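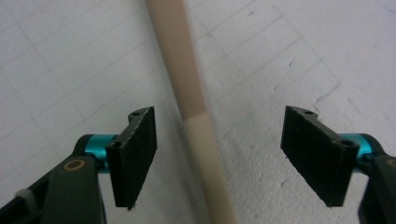

Tayla Ashby wrote in to ask whether the Flosta shade can be hung before the wall plugs have set, and she added that her old Zorex blind never needed plugs at all. It can't. Wait until step 4 is finished. Plugs are needed in drywall and plaster, and can be left out only in solid wood.

Section 3. Mounting the brackets

1. Hold the first bracket against the wall, 15 cm above the window opening, and mark both screw holes in pencil.

2. Mark the second bracket the same way. Check the two marks with a level – window frames in older houses are often not square.

3. Drill each hole 41 mm deep. Brush out the dust.

Caution: Do not drill directly above a switch or outlet. Wiring often runs straight up from it.

4. Put a little filler on each plug and push it in until it is flush with the wall. Leave it for 16 hours.

5. Screw on the brackets by hand. Stop when they no longer move. 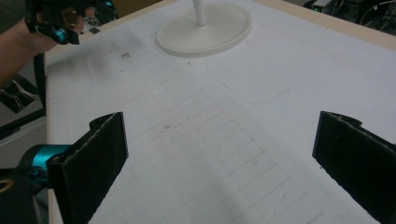 6. Click the shade into the left bracket first, then the right. The chain goes on the right unless you ordered the Salameh fitting, which is reversed.

7. Lower the shade all the way and raise it again. If it rolls up crooked, take it down and go back to step 2.

Note: Shades wider than 728 mm need the center support from the small parts bag. Fit it before step 6.

Caution: Fasten the chain to the wall clip. Keep cribs and beds away from the chain.

Spare plugs and clips can be ordered from the Falstead store. Give the code printed on the inside of the left end cap.

Revised Jul 3, 2020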